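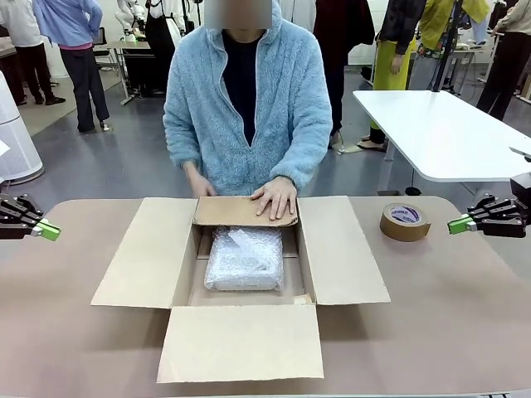
Figure 7-1. Wrapped unit in the open carton.

7. Packing the Fisum 977 for return

This section applies to units sent to the Lellier service depot in Durnitz for repair, calibration or exchange. Wall brackets and power supplies are returned only if the service form asks for them.

7.1 What you need

The carton the unit came in, or a plain corrugated carton in good condition
Bubble wrap, clear, small bubble
Brown packing tape
Filling material (crumpled kraft paper or air pillows)
Service form and address label
Scissors or a safety cutter

NOTE: A replacement carton must leave at least 2 inches between the wrapped unit and each wall. A carton that only just holds the unit will pass a knock on the side straight through to the housing.

7.2 Preparing the unit

1. Switch the unit off and unplug the power supply.
2. Wait 10 minutes. The rear plate can stay warm after shutdown.
3. Disconnect all cables. Do not leave a cable attached and coiled against the unit.
4. Remove the backup battery and close the battery cover.
5. Wipe the housing with a dry cloth.
6. Copy the serial number from the rear plate onto the service form. Once the unit is wrapped the plate is hard to read.

CAUTION: Do not pack a unit with the battery fitted. The depot will refuse it and the carton will be returned at the sender's cost.

7.3 Wrapping

1. Lay the bubble wrap on the table with the bubbles facing up.
2. Place the unit face down in the center of the sheet.
3. Fold the long sides over the unit, then the short sides. The corners should have at least two layers over them.
4. Close the wrap with a strip of tape. Tape goes on the wrap only. Adhesive on the housing leaves a residue that solvent cleaners will not remove without dulling the finish.
5. Press lightly on each corner. If the edge of the housing can be felt through the wrap, add another layer.

Do not pull the wrap tight. Flattened bubbles give no protection.

7.4 Preparing the carton

1. Remove or cover old address labels and barcodes.
2. Check the bottom seam from the outside. If the old tape is lifting or split, peel it off and apply new tape along the full length of the seam, running up the end walls by 2 inches.
3. Set the carton on a flat surface at waist height.
4. Fold the flaps outward so that they stay clear of the opening.

The flaps of a used carton tend to spring back. Bend each one past the crease and hold it for a moment. A flap that has torn along its crease cannot be made good with tape, and the carton should be replaced.

7.5 Loading

1. Put a layer of filling material on the bottom of the carton, deep enough that it does not go flat under the weight of the unit.
2. Lower the wrapped unit into the carton with both hands, face down.
3. Move it to the middle. A unit left against one wall will stay there in transit.
4. Fill the gaps at the sides. Work around the unit and push the material down to the bottom as you go.
5. Lay the service form on top, folded once, in a plastic sleeve if one is available.
6. Add filling material up to the level of the top creases.
7. Close the flaps and shake the carton gently. If anything shifts, open it and add more.

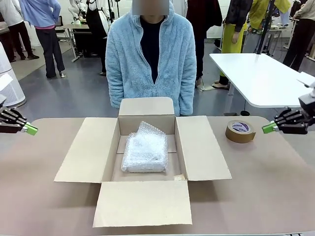 One comment sent in on the previous revision was that the steps call for wrap and filling together, and that for a short trip the wrap alone ought to do: "We drive ours over to the depot ourselves, it's on the seat the whole way, and I don't see what the paper adds."

The filling is required in all cases. Units delivered by hand are put on the same intake shelves as the others and may be forwarded from Durnitz to the Dolan workshop by regular carrier, in the carton they arrived in. Cartons received without filling are repacked at Dolan and a handling charge is added to the repair invoice.

7.6 Sealing and labeling

1. Fold in the short flaps, then the long flaps. The long flaps should meet without overlapping and without bulging.
2. Tape along the center seam, starting and ending partway down the end walls.
3. Tape across both ends of the seam.
4. Rub the tape down with the flat of the hand.
5. Stick the address label on the largest flat face. Do not place it over a seam.
6. Write the return number next to the label in letters large enough to read at arm's length.

NOTE: Paper tape that needs water must be allowed to set before the carton is moved. Masking tape, office tape and string are not accepted.

7.7 After dispatch

Keep the carrier receipt until the depot confirms arrival. If more than 7 working days pass without confirmation, contact Lellier service with the return number and the serial number. Claims for transit damage are considered only if the unit was packed as described in 7.3 through 7.6.

Keep the wall bracket mounted while the unit is away. The hole spacing is the same on exchange units. For refitting, see section 2, Mounting and first start.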